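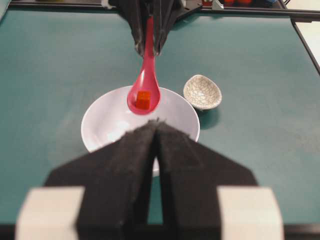 3 min read

2 Nov 2023

Tableware bench, Pondberg workshop. Entry continues the place-setting series begun in May.

The purpose of the day's work was to settle the bowl and spoon pairing before the Osia set is released to the other benches. The white bowl is retained. It is shallow and wide, and the glossy interior wipes clean with one pass of a dry cloth. The deeper Arier bowl was withdrawn from the series and returned to shelf 4, where it should remain until its rim has been measured again.

The pink spoon is to be used with the white bowl. The color is easy to find against both the bowl and the green mat, and colleagues have asked that it not be exchanged for the steel one. Anyone who removes it from the bench is requested to enter this in the loan sheet under item 314.

Condition of the mat: serviceable. There are light scuffs, more of them toward the right side, and the surface has a slightly worn feel. Replacement was considered and postponed. A new mat was priced from Kos under catalog number 789, but the color offered is a brighter green and would not match the earlier entries. The present mat stays down until a closer shade is found.

Setting procedure, as agreed:

The bowl is placed first, in the center of the mat. The spoon is brought in afterward from the far side and laid in the bowl with the handle toward the back. Earlier entries call for the spoon to be laid beside the bowl; that instruction is superseded. No napkin or saucer is to be added at this stage.

Length of the mat overhang at the back of the table, measured after leveling: 44 mm. Previous value not recorded.

Outstanding: the bowl requires an inventory label on the underside. The adhesive labels in the drawer do not survive washing and should not be used. Check whether the Osia packing list gives the spoon as plastic or as coated metal, and correct the loan sheet accordingly.

Bench to be left set overnight. Next entry to begin with the cup.

4 shares | 0 comments

This site uses cookies to remember your preferences. Accept | Manage settings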